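Unit 9. Floor checks for the Tipoki cell

The Tipoki mobile base locates itself with two downward sensors and a front scanner. Set both before the arm is enabled. Work with the drive locked and the key out.

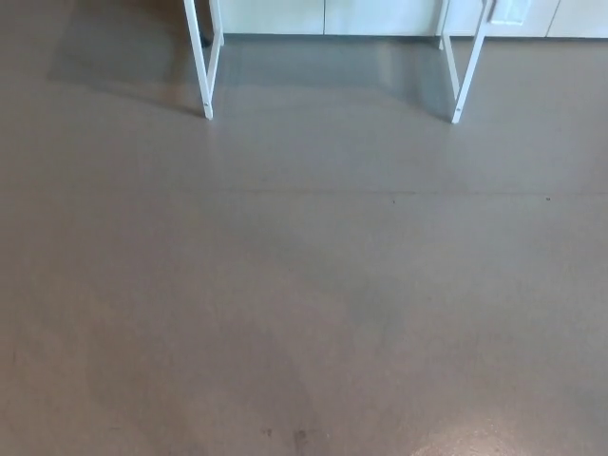

Sensor height is set first. Loosen the clamp, seat the gauge block, and tighten in steps. Then read the return value at 4 points on the floor. A sound reading is over 732; a lower one calls for a clean lens and a second pass. Take no reading on glare, on dark stains like the small brownish cluster, or across a floor seam. Thin white legs with open floor between them are entered in the scanner map as one closed block — the base must not plan a path through the gap.

Log all values on the June sheet.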